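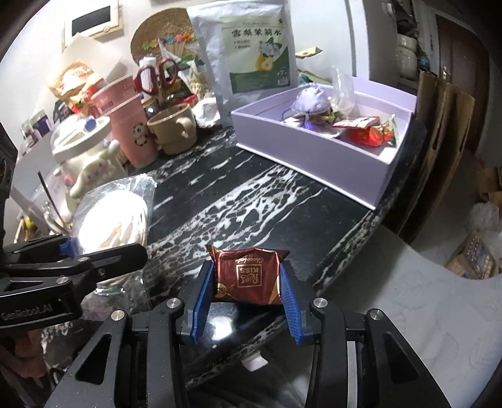 Yaroslav Prokopenko asked whether small wrapped items should stay in the handling round at all, as the younger members found them harder to hold squarely than the wooden blocks used last term.

Ludmont Robotics Club
Minutes of the project meeting, December
Minutes taken by the club secretary

1. Handling round
The meeting discussed the point at length. It was agreed that wrapped sweets would remain, with a limit of 21 items per team. Members practising with the hand-held grippers are to bring both pads up to the packet before lifting. Crushed packets will score nothing.

2. Dunleavy Cup
The entry form has been returned. Each team will have up to 50 minutes at the table - including setting up - and must hand in a written log. The Clavora team asked for a second practice slot and this was granted.

3. Student project
The Plotwood group reported that 29 of its planned 60 trials had been written up. The remainder are to be finished before the end of term. It was noted that two log sheets had no initials, and the group was asked to put this right.

4. Any other business
The key to the store cupboard is still missing. Members were reminded that spare pads should be signed out in the book and returned to the same drawer.

The meeting closed at 5.40 pm.

Comments

R. Does the limit in item 1 apply to practice as well, or only on the day?

Club secretary
Only on the day. Practice is unlimited.

Clavora parent
Thank you for the extra slot. Could the time be put on the notice board - we have two children to collect.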